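Brudero

Brudero is a small inhabited island off the Manalastas coast, known mostly for its reef, its one long beach and the walking path round the north side. Population 3,112 at the last count. Main settlement is Lodevley, on the sheltered east shore, where the ferry comes in.

Getting there

Ferry from Brornurham, 3 sailings a day in the dry season, fewer the rest of the year. Crossing takes 30 minutes in calm water. No airstrip. Small boats can be hired at the Brornurham pier but they don't run after dark, and the price is agreed before boarding.

History

Fishing camps first, seasonal. Permanent houses came later, after a well was dug behind the Lodevley beach. The old landing stage was lost in a February storm and rebuilt further south, where it still stands. Tourism started with a dive shop opened by Yasuo Ebihara, who also made the first hand-drawn map of the reef - copies of it are still sold in the village.
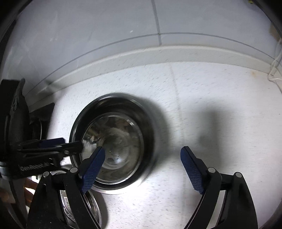 Accommodation was for a long time limited to rooms in family homes. There are now 5 guesthouses, all in Lodevley, and a campsite on the west side run by Reynaldo Ambrosio. Electricity at the campsite is evenings only. Bigger hotels have been proposed more than once, none built.

Geography and wildlife

Low and mostly flat, with a wooded ridge in the middle. The reef wraps around the north and west. Parrotfish, rays, small octopus, sea turtles in the warmer months. Snorkeling is best off the west beach at high tide, the current at the northern point is strong and swimming their is discouraged. Anchoring on the reef is banned, boats use the fixed bouys.

Food

Grilled fish, rice, coconut, a sour green mango salad served nearly everywhere. Lodevley has a morning market by the landing stage - closes early.

In print

Abdelkrim Ashour's walking guide covers the ridge path and the north shore. Ferry times in it are out of date.

Page last checked 2022-07-23.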